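For our project on how families keep their kitchen things in order, Noemí Magaña and I spent a long August afternoon at the table, mostly talking about chopsticks!
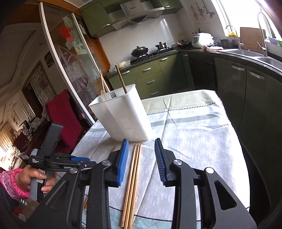 Sorting sounds easy until you have to agree on a rule. We first wanted to go by length, but Jenő Boros, our advisor, liked color better, and with the light-brown wooden ones side by side on the cloth I came around to his view. 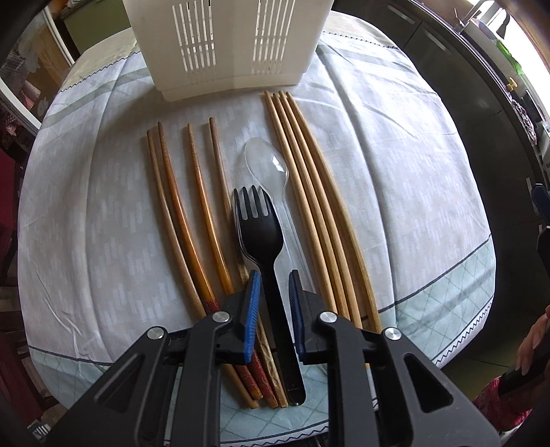

Noemí still thinks length deserves a fair try, so we kept both rules in our notes.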